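The Long Shoot: Why Film Crews Are Asking for Shorter Days

March 5, 2020

The last day of shooting on Wirkard ran past three in the morning. The crew had been called for noon the day before. By the time the final shot was done, two of the camera assistants had fallen asleep on the equipment cases, and the makeup artist was driving home on a two-lane road she didn't know.

The movie is a low-budget thriller set in a mountain hotel, made by the production company Cirolmont. It opens in July. It is also one of the reasons a group of crew members has started asking for a limit on working hours.

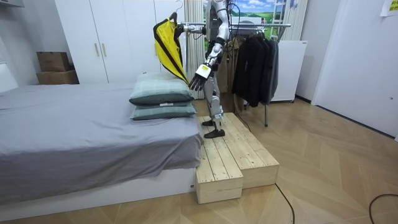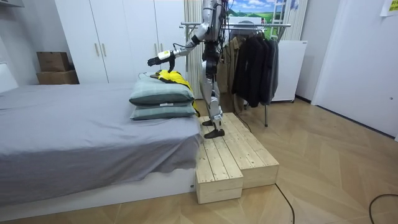
The group sent out a survey over the winter to people who work below the line, which means everyone other than the writers, directors, producers and lead actors. It got 642 replies. Of those, 492 said they had driven home from a set at least once when they felt too tired to drive safely.

The survey also asked about time off between shifts. Most contracts call for a set number of hours of rest, but a production can pay a penalty and bring people back early. Several crew members wrote that the penalty is small enough that producers plan for it in the budget.

Horror movies and thrillers have their own problem. So much of the story happens after dark that crews may spend weeks on night shoots, then switch back to days with one day off in between. A grip who worked on Wirkard said the switch was harder on him than the nights were. He stopped eating regular meals and lost track of which day his kids had school.

Cirolmont said in a written statement that it followed all the rules in its contracts and offered hotel rooms to anyone who asked. Crew members agree that rooms were offered. They say the rooms were 40 minutes away in the wrong direction.

Some productions have tried a different schedule. Ngata, a family drama shot last year, kept to a ten-hour day with no formal lunch break and food available at all times. The shoot took eight days longer than first planned. Its line producer said overtime costs dropped enough to cover most of the difference, though she would not share the figures.

Isent, the studio behind Ngata, plans to use the same schedule on its next two movies. It has not decided what to do on a third, a war story with a large cast and a lot of night work.

The crew group wants a limit of 12 hours on set, with travel time counted. So far 79 people have signed a letter asking for it. Many others said they agreed with the letter but did not want their names on it while they were looking for their next job.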